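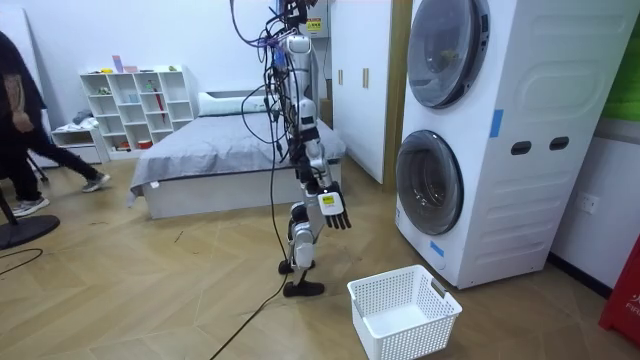
Killach Robotics, Upkeep and Repair Team

My first morning on the upkeep crew, Zyanya Nava handed me a roll of cable ties and told me to go find the squeak. That was April. I'm still finding squeaks, and I still love it!

Our humanoid does laundry (well, it's learning to), and it lives in the bedroom set with the stacked washer-dryer and a white plastic basket. It hangs from overhead cables while we work on it, and most of what I do starts with those. I check the bundle from the top down, squeezing as I go, then work around the head and shoulders, where there's so much black wiring and so many plastic connectors that I used to take a phone picture before touching anything. Knut Meinecke still does, and he's been at this 20 years.

The hands get the most attention. They reach down into that basket all day, and the fingers pick up lint like you wouldn't believe. I curl each one by hand with the power off, feel for grit, and wipe the joints with a dry cloth. If a finger drags, I swap the tendon. The kit comes from a little shop called Gilter and costs $155, so Zyanya likes to see the old one before I open a new one. Fair enough.

Then the knees. We had a bad run with the left one this fall, a sort of click on every step, and I replaced the bearing 3 times before Knut suggested I look at the foot. Loose screw under the sole. I'd rather not say how many evenings that took (my husband will tell you if you ask him).

Last thing is the long cable across the floor. I walk the whole length, looking for flat spots where somebody has stepped on it. Somebody always has. The log is up to entry 443, and a good chunk of those just say "cable, again" in my handwriting.

Next up is a new wrist connector from Schwerdtfeger, if it ever ships.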